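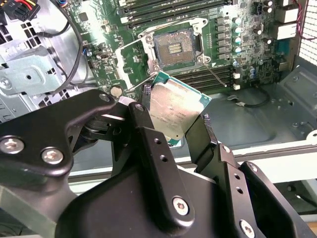
Figure 1. A square CPU held over an open desktop case.

Fixing Slow Shower Drains Without Chemicals
Rebecca Mancuso and Hwa-young Joo

We picked drains for our home repair project because the shower in Hwa-young's apartment on Tedesco Street had been backing up since September, and we wanted to know why! By the time one of us finished a shower there was water over our ankles.

First we timed it. With 2 gallons poured in from a bucket, the drain took 800 seconds to clear. We ran a 15-inch plastic hair strip down past the strainer and pulled up a truly impressive wad of hair and soap. Second test: 34 seconds. We were thrilled — and then on Sunday it slowed down again.

So we went further in. The trap under the tub can be reached through a panel in the hall closet, and once we had a bucket under it and loosened the slip nuts by hand, the whole bend came off. The inside was coated with gray sludge. We scrubbed it with a bottle brush and hot water, replaced both washers (the old ones were flat and brittle), and put it back together. It dripped at first because Rebecca had one washer in backward. Flipping it fixed the leak.

Next we want to try the same thing on the bathroom sink, which has a pop-up stopper and a much tighter cabinet. We also still need to find a strainer that fits the odd drain opening.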